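5 May 2022

Up at six thirty and at the bench before eight. Slept badly, the upstairs radiator was knocking again. I bled it last month and it made no difference, so I will have to ask Oratile who she used for hers.

Today was meant to be the day I settled the question of the table. I have been going back and forth on it since we moved the work in from the Dodstead unit. The old top was a grey laminate thing with a burn at one corner and I was glad to see it go. The wood one is much nicer to look at. Yara found it and says it cleans up with a damp cloth, and so far she is right. The varnish is very shiny though. With the ceiling lights on I get long white streaks across it, and by the afternoon my eyes are tired. I tried with half the lights off and then I couldn't read the small print on anything. I wrote "matte mat?" on the list and left it at that.

It has knots and some darker stains on one side. Yara offered to sand them out. I said leave them. I would only put new ones in.

The other job was power. We have one wall outlet that reaches the table and everything wants to be near it. The strip we had been using was a brown one from my kitchen, and it went home with me last night because the kettle needs it. So the morning went on finding a spot for the white one. On the floor it collects dust and I catch the cord with my foot. Fixed under the edge I can't see which socket I'm plugging into. Flat on top of the table is the simplest, with the cord going off to the right, and I can reach all of it sitting down.
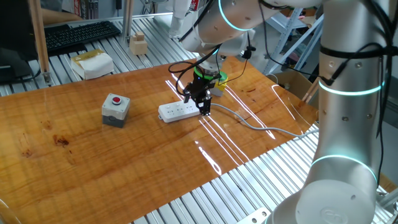

The trouble with having it on top is that it takes up good space and it slides when a plug is stiff. I thought about screwing it down, but I don't want holes in that varnish yet. Double-sided tape would probably lift the finish. Yara suggested the rubber feet that come on a sheet, and there is a sheet of them in the Gollent box, so I will try those first. They cost nothing as we already have them.

I also want to label plugs. Twice last week I pulled the wrong one. Masking tape and a pen will do.

The emergency stop stays on the table to the left. We agreed that weeks ago and I am not reopening it. The keyboard can stay at the back.

Lunch was late, the rest of the lentil soup and the heel of the bread. Oratile rang while I was eating, about the Mthembu order. They now want up to 93 pieces and they want them in June. I told her I could not promise anything until the bench was sorted out. She said the bench had been getting sorted out since she met me. She is coming over to go through the order in person, and will bring the radiator man's number.

In the afternoon I did the bill from Baveo. It was 174 for the shelving and delivery, and they had charged the delivery twice. I was on hold for 72 minutes and then the woman fixed it in two. I paid it while I had her on the phone and filed the paper copy in the blue folder.

Swept up after that. Found the small hex key I have been missing, under the shelving, along with a pen cap and a lot of fluff.

Home by 6. Walked because the bus was full. Made eggs. The tomato seedlings on the sill are leaning hard toward the window, so I turned the tray around and watered them. Two of them look poor.

To do: rubber feet, masking tape, look up mats, ring about the radiator. Return Yara's drill.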